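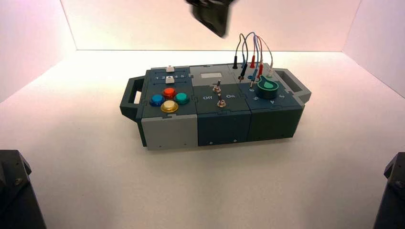 The Pleasure of a Good Switch
Magazine > Features > Hands and Objects

Fri 25 April, by Irina Toma

When I was a child in my grandmother's flat, I was sent to bed early because I could not leave the light switch alone. I remembered it last week, in the workshop of Octavio Giraldo in Gadton, where a whole table is given to things one can push, slide and flip.

The board I liked most has a handle at each end, so one carries it like a small suitcase. On the left are four round buttons, blue, red, green and yellow, placed in a diamond as in the old arcades. Behind them two white sliders travel along a scale from 1 to 5. Then come two metal toggles, with "Off" printed on one side and "On" on the other.

Giraldo has repaired control panels for many years and he has strong opinions about toggles. "A touch screen asks for your eyes," he told me. "A toggle you can find in the dark." He prefers the metal ones, also in winter, when they are cold to the finger.

I asked which part visitors touch first. The red button, he said, always the red. I had chosen the slider, and I moved it slowly up to 5 and back again before we went for coffee.

Contact the editors | © Restent Magazine | Back to top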